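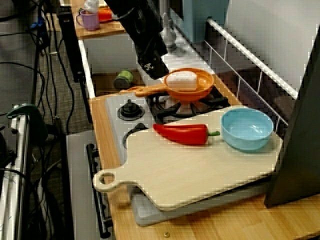

I've had the Zavora arm starter kit for two months now, which feels long enough to say something useful about it. I bought it with my own money (a painful amount of it, and we'll get to that) and I've used it most evenings after work, so this comes from somebody who has sworn at it quite a lot and still likes it.

First, what you get. The box has the arm, a gripper, a power brick the size of a loaf, and more cables than I had anywhere to put. The software is called Mestia and you download it yourself. There's also a printed booklet, which is charming and slightly out of date — page two sends you to a menu that has since moved. Setting up took me an entire evening and a bit of the next one. Most of that was updates. The bolting down and plugging in was quite fun!

I should say what I wanted it for. I'm not building anything clever. I wanted to learn how you teach an arm ordinary household jobs, the picking up and putting down, and toy kitchen things seemed a sensible place to start. They're light, they're bright, and if you drop a pan you pick it up again and nothing is dented. Anika Ruiz-Ortega, from our little robotics evening in Plulutstead, had been telling me for ages to start with soft or plastic things and leave my real crockery alone, and she was right.

So, teaching it. You move the arm through the job yourself, Mestia records what you did, and after enough recordings you ask it to have a go. The recording side is lovely. It's one key to start and one to stop, and if you make a mess of it you bin that one and carry on. I did 40 recordings of putting a pepper in a bowl before I let it try alone, and it was clumsy but it got the idea. At 100 it was properly decent, and I did a small dance in my socks.

Pans are harder. A pan handle is long and thin and the whole thing swings round if you catch it in the wrong place, and I spent a good week finding out just how many wrong places there are. The grip strength setting helps once you find it (it's under Tool, then Feel, for some reason). Out of the box it's set much too high, so turn it down before you do anything else. A light touch on anything squashy, a bit firmer for handles, and write your numbers down somewhere, as Mestia forgot mine after an update and I had to work them out all over again.

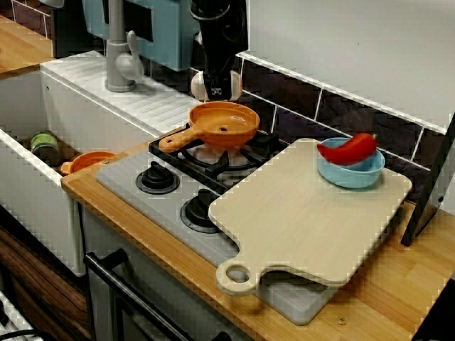
Marisol Ferreira has had the same kit since January and disagrees with me about the gripper: she thinks the standard fingers are fine for handles and that I'm simply coming in too steep. Bring the wrist round first, she says, and go in low. I've tried it her way and it is better, annoyingly, though I still drop more than she does.

The things I'd moan about. The noise, for one. It isn't loud exactly, but there's a whine when the arm holds still that you can hear in the next room, and mine does it most when it's stretched right out. The cables are another. They're stiff and there's no clip or channel for them anywhere on the arm, so I ended up buying a bag of ties. And error 2124. If you own one of these you'll have met it. It means the arm has lost track of where it is, the booklet doesn't mention it at all, and the cure is to switch everything off, fold the arm up by hand and start again.

I wrote to support about that and got a friendly reply the next morning from Leonie Sutter, with clear steps and no fuss, so full marks there.

I did look at the Wojcik kit before buying. It's cheaper and the arm looked sturdy enough when I had a go on a friend's, but the recording side was fiddly and I know I'd have given up on it by now. If you're happy typing commands you may well get on with it better than I did.

Would I buy the Zavora again? Yes, though I'd wait for a sale, and I'd order the spare set of finger pads at the same time because the postage on its own is daft. Next on my list is getting a mug onto a shelf without knocking over whatever's already up there. I'll add a note to this review when I've managed it.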